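I nearly cancelled on Haruna Amano. It was a Wednesday, it was chucking it down, and I'd had a bag of crisps for lunch, which felt like a poor start to a chat about eating better. She laughed when I told her. "What flavour?" she said, and put the kettle on.

Haruna runs the evening weight loss group at Wellgate, the one upstairs from the swimming pool, and she's been doing it for five years. Before that she was a member of somebody else's group, and before that she was a school cook who, in her words, "finished every tray that came back". I'd heard about her from a friend who goes on and on (and on) about how there's no weighing in front of other people. So I asked about that first.

"I hated the queue," Haruna said. "You'd stand there with your shoes off, thinking about whether your earrings were heavy. I used to skip breakfast on the day and then eat like a horse at ten at night. So when I started mine I put the scales in the side room, and you can go in or not. Plenty of them don't, for weeks."

And do they still lose weight?

"Some do, some don't, same as anywhere. What I look at is whether they're still coming in August. August's a terrible month for us, with the holidays and the ice cream. If someone turns up in August, I'm happy."

I wanted to know what people get wrong, and I was sort of hoping she'd say crisps were fine. She went for breakfast instead, or the lack of it, and then for what she calls the Nitska problem. Nitska is the café on the corner by the bus station, and I love it, so this was painful to hear. "They do a lovely big milky coffee with syrup, and people have one on the way to work and one on the way home, and they don't think of it as food. I'm not telling anyone to stop! Have the one. Have it sitting down."

She doesn't give out meal plans. She used to, she told me, a printed sheet for every day of the week set at 1000 calories, copied from the group she'd been in herself, and she goes a bit pink talking about it. "That's far too little for most people. I had a woman nearly faint on the stairs at Fullen, where we used to meet. I put the lot in the recycling that night and rang the practice nurse in the morning to ask what I ought to be saying." Now anyone with a health condition gets sent to their GP first, and everybody else writes down what they eat for 2 weeks before changing a thing.

Haruto Okabe came in about then, dripping, with a bicycle helmet under his arm. He joined the group after his knees started complaining and he now leads the walk that goes out along the river to Kuusk and back. I asked him what had made the difference and he thought for so long that I started looking at my notes.

"Bread," he said. "I was having it three times a day and I'd stopped tasting it. Now I have it with soup, and it's good bread." Then he thought a bit more. "And going to bed. I was eating at midnight because I was awake at midnight."

He isn't keen on talking numbers, though he did tell me that his usual lunch used to be a meal deal and is now a baked potato with beans, 280 grams of potato, weighed once out of curiosity and never again. "I know what it looks like now," he said.

We got on to portions after that, and Haruna got quite fired up. She thinks most of us are dishing up for the person we were at nineteen.

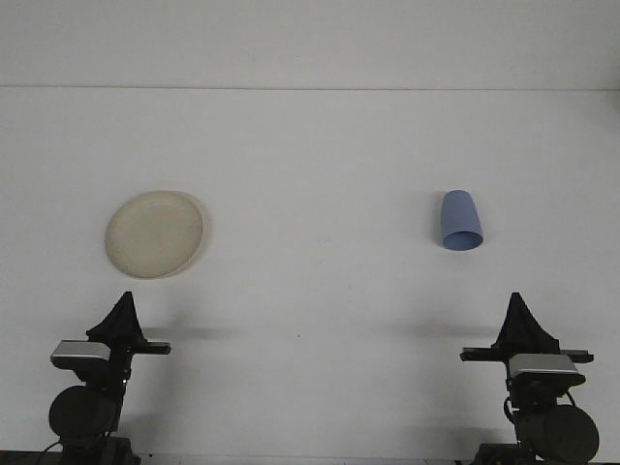 "Serve it in the kitchen and leave the pan in the kitchen," she said. "If it's on the table you'll pick. I pick! I've got up from a perfectly good dinner and eaten cold pasta with the serving spoon." Her other rule is to wait until the tea's drunk before deciding on seconds, and she says by then she's usually lost interest, unless it's her sister's curry.

I asked about exercise and they both started talking at once. Haruto is all for walking and says the group chat more when they're moving. Haruna prefers weights, small ones, in front of the telly, and reckons she's better on stairs at her age than she was ten years back. Neither of them runs. "I ran for a bus last week," Haruto said. "Missed it."

By the time I left it had stopped raining, so I walked home the long way, past Nitska. I had the coffee. I did sit down for it, and I asked for the small one without syrup, and I've started writing things down in the back of my diary. The crisps are in there too (prawn cocktail, since she asked).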